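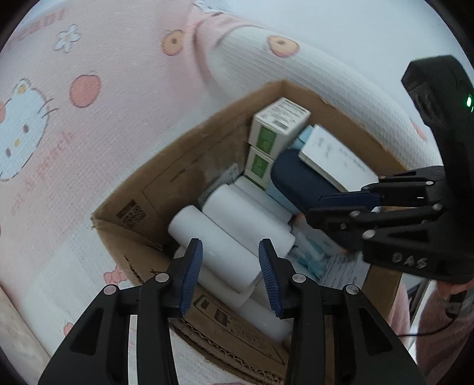 Tiempo de lectura: 7 min

El criterio de partida era sencillo: una sola caja para todo lo que se gasta o se consulta en la mesa de trabajo y no tiene cajón propio. Rollos, cajitas de repuesto, papeles doblados, fundas. Hasta enero lo tenía repartido entre dos estantes y una bandeja, y cada vez que se acababa un rollo tenía que mirar en tres sitios.

La caja es de cartón marrón corriente, reutilizada, con las solapas hacia fuera. Conserva el código impreso en la pared interior y los símbolos de la solapa delantera. No la he forrado ni pienso hacerlo. El cartón forrado pesa más, se despega por las esquinas y oculta cuándo el material empieza a ceder, que en estas cajas ocurre siempre por la arista de la solapa, donde el ondulado queda a la vista.

Para llenarla la apoyo en la colcha rosa de Hello Kitty, la acolchada con los melocotones o manzanas. Tiene dos ventajas medibles: la caja no resbala al empujar hacia dentro y lo que se cae no rueda. El cojín blanco detrás hace de tope. En la mesa desnuda lo intenté una vez y la caja se desplazaba un palmo con cada presión lateral.

Orden de carga

Primero las piezas rígidas y altas, contra la pared del fondo. En este caso son dos cajas blancas con los laterales verdes, apiladas, la del código de barras arriba. La etiqueta tiene que quedar en la cara superior o no sirve de nada; si hay que sacar la caja para leerla, la etiqueta está mal puesta aunque el fabricante la pusiera bien.

Después lo plano y vertical. El folleto blanco va de pie. Un folleto tumbado en el fondo de una caja es un folleto perdido, y además se comba con el peso. De pie ocupa el grosor de sus páginas y se saca con dos dedos. La funda azul marino va delante, en diagonal, y lo sujeta.

Los rollos van los últimos de las piezas grandes. Son tres, blancos, tumbados en paralelo y girados respecto a las paredes. Tardé en aceptar el giro. Mi primera intención fue alinearlos con el lado largo, pero entonces el tercero montaba sobre el segundo y sobresalía por encima del borde. En diagonal caben los tres al mismo nivel y el hueco triangular que queda en la esquina se aprovecha para lo pequeño.

Por último, el relleno útil. Llamo así a las piezas que tienen función propia y además bloquean el movimiento de las otras. El paquete azul claro entra a presión entre las cajas verdes y la funda. El paquete azul y blanco y la hoja impresa van a la esquina delantera de la derecha. La pieza gris con etiqueta, a la del fondo a la izquierda. Si al inclinar la caja unos grados no se oye nada, está terminada.

Sobre el papel de burbujas: no lo uso dentro de casa. Una caja que no va a viajar en camión no lo necesita, y ocupa el sitio de algo que sí.

Lo que probé antes

La bandeja Lidine, dos meses. Buena para bolígrafos y mala para cualquier cosa cilíndrica. La pared es demasiado baja y los rollos se salen al tirar del estante. Ahora tiene cables.

El organizador Foseo de compartimentos, que compré en agosto. Las divisiones son fijas. Quien las diseñó supuso que todo lo que guardamos es un paralelepípedo de un mismo ancho. Me cabía un rollo por compartimento y sobraba aire a los dos lados, de modo que en un mueble más grande que la caja guardaba bastante menos. Lo tiene ahora mi hermana para las especias y está contenta.

La cesta Kvam, de tela. Se deforma. Con peso en un lado se vuelca hacia ese lado, y con peso en los dos se abre como un saco. Para mantas, bien.

El cartón gana por tres motivos que no tienen que ver con la estética. La pared es recta y aguanta el empuje lateral. Las solapas se pueden abrir del todo, con lo que la boca es igual de ancha que el fondo. Y se puede escribir encima con rotulador, cosa que con la Kvam no me atreví a hacer.

El inventario

Llevo el inventario del cuarto de trabajo en una hoja de cálculo desde que nos mudamos. A día de hoy tiene 407 líneas, de las cuales 58 son consumibles. El resto son herramientas, cables, documentación y un grupo que he llamado «pendiente de decidir», que debería encoger y no encoge.

Cada línea tiene cinco campos: nombre, contenedor, posición, fecha de la última revisión y mínimo. El mínimo solo se rellena en consumibles. Cuando la existencia baja del mínimo, la celda se pone en ámbar y lo añado a la lista de la compra. No hay macro ni aviso automático. Probé uno y acabé por ignorarlo, igual que ignoro el del coche.

La posición la anoto con dos letras: F o D (fondo o delante) e I, C o D (izquierda, centro o derecha). Las cajas verdes son FC. La pieza gris, FI. Con los rollos puse simplemente «diagonal», que no cumple la norma pero se entiende.

Fenna Mulder, con quien compartí despacho varios años y que sigue comentando aquí de vez en cuando, me escribió después de la entrada anterior para decirme que registrar la posición dentro de la caja era excesivo. Su sistema consiste en una lista pegada en la tapa, sin posiciones y sin fechas. Copio lo esencial de su correo:

«Si la caja es tan pequeña que ves el fondo, la posición sobra. Si no ves el fondo, la caja es demasiado grande. En ningún caso hace falta la columna.»

El argumento es correcto para una caja abierta. Para una caja cerrada y en el estante alto no me convence. Yo quiero saber, antes de subirme a la escalera, si lo que busco está arriba o debajo de otra cosa. En las cajas que viven a la altura de la mesa he quitado la columna y de momento no la echo de menos. En las demás sigue.

También me preguntaba por qué no separo los papeles del resto. Los separo cuando son papeles de archivo. Los que acompañan a un objeto van con el objeto. Tuve durante años una carpeta general de manuales y el resultado fue un montón de manuales de aparatos que ya había tirado, ordenados por orden alfabético.

Dimensiones y límites

La balda donde va la caja es de la serie Lornness y tiene un fondo útil que solo coincide con el anunciado si se monta sin el listón trasero. Con listón se pierden 20 mm, los justos para que una caja de este tamaño asome. Desmonté el listón y la balda no ha cedido. Si alguien carga ahí libros, que lo deje puesto.

Altura: las solapas abiertas hacia fuera estorban en el estante. Dos opciones. Cortarlas, con lo que la caja pierde rigidez en la boca, o doblarlas hacia abajo y sujetarlas con una goma. Hago lo segundo. La goma ancha de las verduras funciona mejor que la fina, que muerde el canto.

Peso: no lo controlo con báscula. Si no puedo bajarla con una mano mientras la otra sujeta la escalera, la caja va a la balda inferior. Los rollos abultan mucho y pesan poco, así que esta en concreto puede ir arriba.

Humedad: el cuarto da al norte. En la esquina de la ventana medí casi un 58 por ciento de media durante el invierno, con picos peores. El cartón lo acusa antes que el contenido, y eso me viene bien como indicador. La caja está en la pared contraria.

Revisión

Cada tres meses vacío la caja entera sobre la colcha y la vuelvo a llenar en el mismo orden. Son diez minutos. Lo que no se haya tocado en dos revisiones seguidas sale y pasa a «pendiente de decidir». Con la hoja impresa tengo dudas, creo que su sitio está en la carpeta y la he dejado en la caja por pereza de abrirla. Queda anotado en la fila correspondiente.

Me falta decidir el mínimo de rollos. Con uno en uso y tres en la caja he ido sobrado, pero si bajo el mínimo a dos se abre un hueco y las demás piezas empiezan a moverse. Podría cambiar a una caja más corta. Tengo una en el trastero, sin medir, y la entrada siguiente probablemente vaya de eso y de las etiquetas térmicas, que se me están borrando en el lado de la ventana.

Archivado en: Orden doméstico, Almacenaje, Cuarto de trabajo

Última actualización: 2018-03-07

Contacto | © Todos los derechos reservados | Volver arriba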